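Okay friends, get comfortable and pour yourself something, because I finished my rewatch of Nistska last night and I have a lot of feelings about the two-parter in the middle of season one. Long thread ahead, spoilers for a very old show.

If you never saw it: a mining colony gets evacuated, the ships lose each other, and we follow the crew of the Mbwambo, a grain hauler that was never built to carry people. It ran for 2 seasons, mostly late at night where I grew up, and I loved it with my whole heart.

The two-parter is called "The Quiet Moon." Most fans skip straight to the finale when they introduce somebody to the show, and I understand that, but oh, I wish they'd start with this one instead.

Part one opens with the ship landing on Utden to look for water. What they find is a town with the lights on, dinner on the tables, and one old woman named Clenitz sitting on her porch shelling beans. She isn't scared of them. She asks if they've eaten.

And that's the whole hook! No explosion, no monster in the vents. The crew has been hungry for weeks and here's this lady with a pot of soup, and you spend the next half hour wanting to yell at the screen because you can't decide if you trust her.

Domnica Buzatu wrote to me after my last thread and said she always read Clenitz as a ghost. I've been chewing on that ever since. I don't think I agree (she signs the captain's logbook, and the signature is still there in a later episode) but I went back and watched her scenes that way and it gave me goosebumps.

The captain comes off badly in this one, and I think it's brave writing. He takes the water before he has an answer about whose it is. The first officer calls him on it in front of everybody, in that narrow hallway set they used for every single argument on this show.

I should say something about the music. There's a little tune on what sounds like a hand organ that plays whenever Clenitz is alone, and then in part two the pilot is humming it. She was never in the room for it! I must have watched this 9 times over the years and I only caught it last night.

Part two is the weaker half, I'll give you that. The fuel leak is there to fill time, and the subplot with the twins and the broken radio goes on for ages. Ubaldo Longo once told me he fast-forwards all of it, and I pretended to be shocked, but I've done it too.

But then you get the goodbye at the landing ramp, with Clenitz handing over the bag of beans, and the captain can't look at her. He says "we'll send word," and she says "you won't, dear," and goes back up the hill. I had to pause it and go stand in the kitchen for a minute.
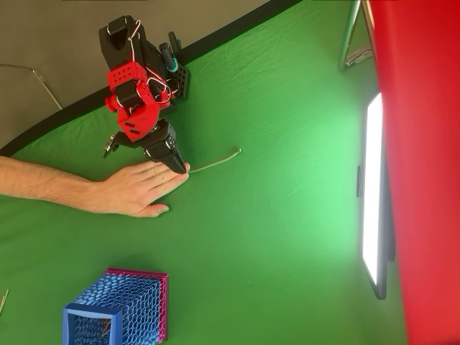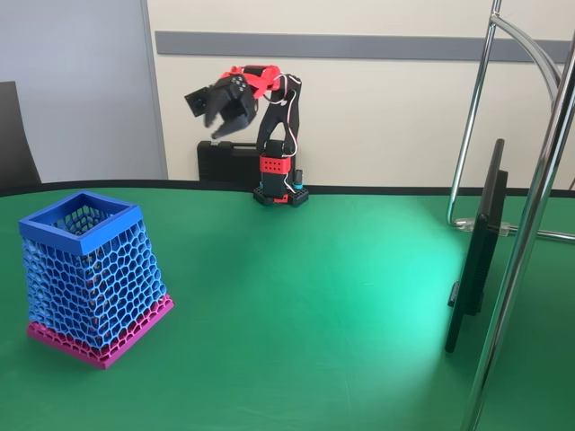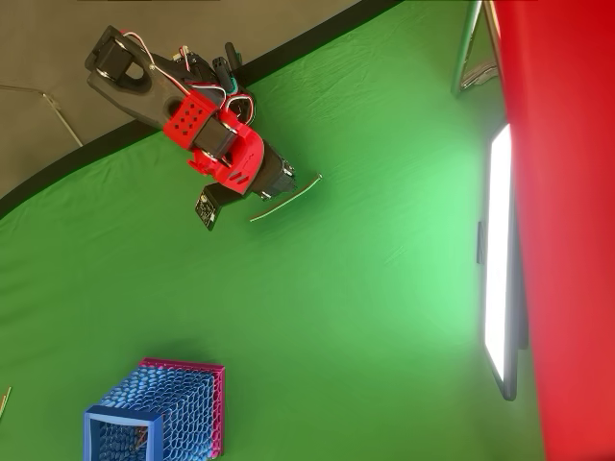
Anyway, back to the ending, and the question everybody fights over: did the crew find out what happened to the town? I say the first officer knew. Watch her face when she closes the door of the schoolhouse. She never tells a soul, and in the season two opener she's the only one voting against going back.

Manuela Vitale asked which cut to watch. There are 2 going around, the broadcast episodes and the one where both parts are stitched together as a movie. Please go with the broadcast version. The movie cut drops the second porch conversation, and the goodbye doesn't land nearly as hard without it.

Also, the beans come back! Season two, the greenhouse episode, bottom shelf, there's a tray of seedlings with her name on the label. Not one character mentions it. I gasped so loud I woke the dog.

I'm starting season two this weekend and I'll post as I go, probably at too much length as usual. If you have a theory about Clenitz, send it my way — I read all of them, even the clone one.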